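From: Burgi Pfister
To: the Yan list
Date: January 17, 2019
Subject: Re: The finale (spoilers, obviously)

Mulugeta Asfaw wrote:

> I have now watched the last episode of Doren 2 times and I still
> don't believe Inspector Yan would get on that ferry. She spent the
> whole season telling everyone she hates boats. Did the writers
> forget, or am I meant to find it moving?

Mulugeta, you are meant to find it moving. The cello told you so.

My own complaints, in the order I shouted them at the television:

1. The hotel. Everyone on this show with a secret checks into the Hakotel, and the desk clerk has yet to recognize a single one of them. She deserves her own series.

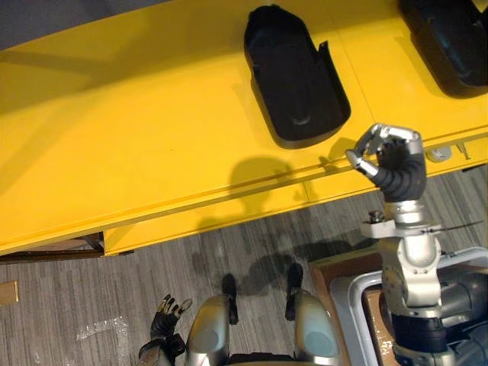 2. The ransom. It was 300 thousand in June and 155 by the time they dug it up. I replayed the scene looking for a line about the difference and got a long shot of a seagull.

3. The brother. He was in a coma for most of the season and he still had better dialogue than the mayor.

As for the ferry, I'd have bought it if they had given her 30 seconds on the dock to think it over. She had that lovely speech about her father's boat back in the second episode, and all she needed was one look at the water.
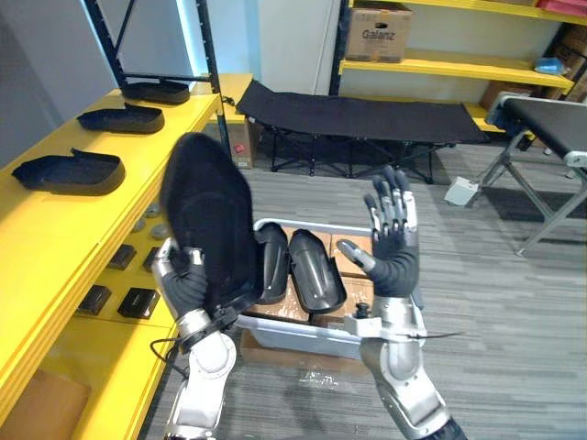 Instead we cut from the police station to Yan at the rail with her hair blowing, perfectly calm, like a woman in an ad for cough drops. I laughed, and then I cried a little when she threw the badge in, so I'm no use as a critic.

Will you watch if they bring it back? I will, and I'll complain the whole way through.

Burgi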